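4. Who does what once the surgeon has sat down

4.1 The room after the move

The business case for the second robot at Cimholm gave one line to staffing. It said that the work of the theatre team would be "largely unchanged". We quote it in full because it was the only sentence in the document on the subject, and because several members of the team had it pinned up in the coffee room, where it had picked up some pencilled additions we have agreed not to print.

The surgeon's own change is easy to describe, and has been described often enough by surgeons. She used to stand at the table with her hands over the patient. Now she sits at a console in the corner with her shoes off and her forehead against a padded viewer, and the instruments go where her fingers go. Everyone we spoke to agreed that her back was better for it. The backs of the other people in the room have received less attention in the literature, and one aim of this section is to even that up a little.

Before the robot, the scrub nurse stood opposite the surgeon and watched her face. This was not taught anywhere as far as we could find, but every scrub nurse in our study said they did it. A frown meant the wrong size of something. A glance to the left meant the next thing was wanted before it was asked for. With the surgeon's face inside the viewer, all of that went, and what came in its place was a loudspeaker. The loudspeaker is a perfectly good loudspeaker. It carries words, and the team soon noticed how few of their dealings had ever been done in words.

"I used to know she was cross before she did," one nurse told us. "Now I get told, same as everybody."

4.2 Reading the screen

The wall screen has taken over from the face. It shows the team what the surgeon sees, flat where hers is deep, and they have learnt to work from it in a way that the supplier's training days did not cover. When we asked the assistants how they knew that a thread was about to need cutting, they told us at first that they simply knew. Pressed, and given a pause button, they began to point. They spoke of slack, of how open the jaws were, of where the loose end lay and whether the surgeon had parked one instrument in order to think. One assistant could tell which of the consultants was at the console from the way the loops were laid. She was right often enough that we stopped testing her, as it was making the consultants uneasy.

Suturing is the stretch of an operation in which this kind of reading is busiest. It is also slow, fiddly and made of many like parts, and for those reasons it is the stretch the makers of automatic functions have had their eye on for years. Figure 3 is from this stage of the work.

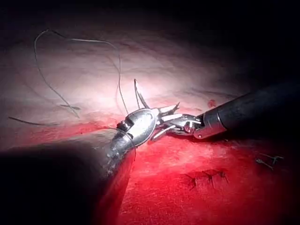
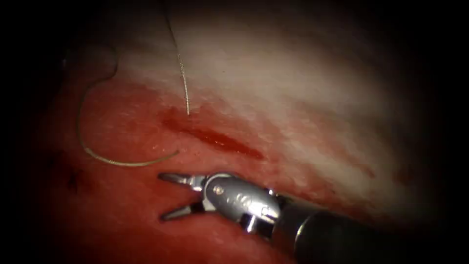
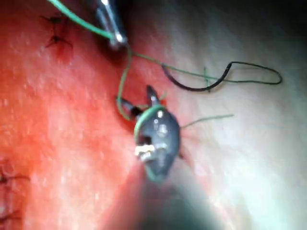
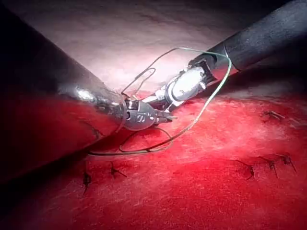
Figure 3. Instruments and thread at the tissue during suturing.

What an assistant gets from the screen is partly a matter of what the surgeon chooses to show. She drives the camera as well as the tools. If she goes in close to see a stitch, the whole room goes in close with her, and a bedside assistant who would like to know where his own instrument has got to must wait or ask. At the open table he would just have looked. Several assistants described a habit of keeping a map in their heads of whatever was out of view, and of being quietly tired by the end of the list from carrying it about. The head map does not appear in any job description at Cimholm. We checked.

4.3 The Mota trial

Mota is a software module, supplied by Dillier, that takes over short pieces of the suturing on request. The surgeon places the first pass, taps a pedal, and the module offers to bring the thread through and set up for the next. She keeps a foot on the pedal throughout. If she lifts it, the tools stop. During the trial it was used on training tissue only, with a full team in the room, and the team had been told to behave as they would on any other day. As they were being watched by two researchers and a man from Dillier, they did so with unusual politeness.

The trial log holds 1,721 entries. An entry is made each time the module starts, stops, is stopped, or asks for something. The log is a careful record of what the software and the surgeon did to each other. It has no field for anyone else, so that when the assistant said "hang on, that's caught" and the surgeon lifted her foot, the log shows a stop by the surgeon. Taken alone, it would lead a reader to think that surgeons are very good at noticing snags. They are, but a fair part of the noticing was bought in.

We therefore laid our field notes alongside the log and marked each stop by who had spoken last before it. This is a rough way to go about things, and we would not hang a man on it. People speak for all sorts of reasons, and on one occasion the last words before a stop concerned a sandwich. Even so, a pattern came up that the team found obvious and the supplier found interesting. The assistants' warnings came early, while there was still slack to play with, and they leaned on the same signs they had pointed out to us on the paused recordings. What changed was their confidence. With a surgeon at the controls, they could judge whether she had seen the problem too and was about to deal with it. With the module they could not, and so they spoke up more, and then worried that they were speaking up too much.

"With her, I know when she knows," one assistant said. "With that thing I don't know what it knows. So I say it all out loud like I'm reading to a child."

The surgeons' view of this differed. Two of them found the extra talk helpful at first and wearing by the afternoon. A third had turned the loudspeaker down, and had not told anyone.

4.4 Where the saved time goes

A good deal was said at the start of the trial about time. The module was to give time back to the team, and slides were shown on which it did. We looked for this time with some care. The surgeon's share could be found: she sat back from the controls, foot down, and rolled her shoulders. The assistant's share was harder to trace, as he could not sit back from anything. He was watching a set of tools whose next move he could not guess from knowing their owner. The scrub nurse's share went to Oritico.

Oritico is the scheduling system used across the theatres. It takes in the expected length of each case and packs the day's list to fit. When the expected length goes down, the list grows to meet it, and the turnover between cases, which the robot does nothing to shorten and a fair amount to lengthen, happens one more time before everyone goes home. Drapes for the arms must go on. The arms must be moved in and out past a cupboard that was there first. The instruments go back to be cleaned, and those wrists, with their pins and cables, take the cleaning staff longer than a plain pair of forceps ever did. The cleaning department had not been asked to the meeting about the second robot. They learnt of it when the trays got heavier.

None of this makes the module a bad idea, and few people at Cimholm thought it one. The scrub team liked the robot, by and large. They were proud of it, showed it to their relations on the open day in September, and were short with visitors who called it a toy. Their complaint was a narrow one. They felt the gains had been measured at the console and the costs had been left lying about the room for whoever happened to be standing there.

4.5 Being asked

At the close of the trial we gave staff a page on which to write whatever they thought the designers should know. The supplier had expected remarks on the screen colours. It got some. It also got close to a job application from one assistant, who set out in small handwriting, over both sides of the paper, the order in which he looks at things when a thread is being drawn through, and offered to come and explain it.

The most common request was for the module to say what it was going to do before it did it. A light would do, several people wrote, or a tone, as long as it was not the tone used by the diathermy, the warming blanket or the door. The next most common was for the assistant to have a stop of his own. Dillier's answer on the second point was that two people with a stop might disagree. The theatre staff thought this was rather the point of having two people.

The surgeons were split on the extra stop. One was in favour, provided that it came with a light on her console to show who had pressed it. Another said that in her theatre the assistant already had a stop, and it was called shouting. At the time of writing the assistant still shouts, the log still enters it under the surgeon, and the request for a new field has been passed to Dillier, who have given it a ticket number.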